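Home About Services Calibration Technical Notes Careers Contact

About Zulley

Zulley is an independent testing laboratory for surface finishes and sealants used in household interiors. We measure how coatings on wood, metal and glass respond to heat, moisture, abrasion and household chemicals, and we report the results to the manufacturers, importers and furniture makers who send us samples. We do not sell coatings, and we do not act as agents for companies that do.

The laboratory was set up by Teemu Ojala, a coatings chemist, after a period spent running quality control for a floor varnish plant. Its first contract was a series of adhesion tests on kitchen cabinet doors. Cabinet work is still a large part of the load, although countertops, table tops and appliance trim now account for more of the bench hours than doors do.
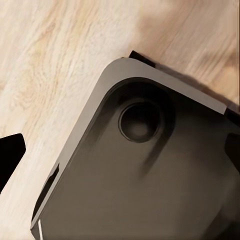 Fadlow, August

The laboratory occupies two floors of a former print works in Fadlow. Wet work, including stain resistance and water vapor testing, is done on the ground floor, where the drainage is. The upper floor holds the conditioning room, the abrasion benches and the office. Samples are received at the side entrance from 8:00 a.m. and are logged before they are unpacked. A sample that arrives without a completed submission form is held, and the clock on the quoted turnaround does not start until the form is received.

What we test

Wood finishes. Oils, lacquers, water-based varnishes, hard wax and UV-cured coatings on solid wood and veneer. Standard panels are conditioned for 23 days before testing unless the client specifies a different cure period. Shorter periods are accepted, but the period is stated on the first page of the report.

Metal finishes. Powder coat, clear lacquer and brushed or satin surfaces. We test for scratch resistance, gloss change and resistance to cleaning agents. Directional finishes are measured both along and across the brushing, and the two values are reported separately. An average of the two is not given.

Glass and glazing seals. Edge sealants and bonded trim are cycled between high and low temperature and then inspected under magnification. We do not carry out impact testing on glass. Clients who need it are referred elsewhere.

Color and gloss. Readings are taken before and after exposure at 5 fixed points on each panel. The positions are set by a template so that the same points are read each time. Panels too small for the template are read at the center only.

The Arnia method

Most published heat resistance tests place a single hot object on a finish for a set time and then grade the mark by eye. This works well for comparing two products but says little about repeated use. Arnia is our in-house procedure for repeated contact. A heated block is lowered onto the panel, held, lifted and lowered again for 600 cycles, with the surface temperature of the block logged throughout. Panels are graded at intervals during the run, so the report shows when a finish began to change as well as its condition at the end.
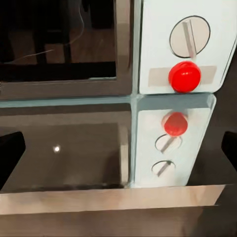
Arnia results are not interchangeable with results from standard tests and should not be quoted alongside them in sales literature. If a client needs a standard result for a product claim, we run the standard test on panels from the same batch and issue a separate report. The full procedure, including block dimensions and the grading scale, is supplied on request to any client with an open account.

Reports and records

Each report lists the sample as received, the preparation, the test conditions, the raw readings and the grade. Photographs of the panels are included where a grade depends on visual assessment. Two people grade every visual test independently, and where their grades differ, both are printed. Tested panels are kept in the archive room and can be returned at the client's expense.

Grabowska

Grabowska is our training section and shares the Fadlow building. It runs short courses for finishing shops on film thickness measurement, gloss meter use and the preparation of test panels. Poor panel preparation is the most common reason for a repeat test, and more than half of each course is spent at the bench. Course places are booked through the contact page. Participants may bring panels from their own production line, provided that the coating is fully cured and the product data sheet is sent in advance.

Requests for quotations should state the substrate, the coating system, the number of panels and the date by which results are needed.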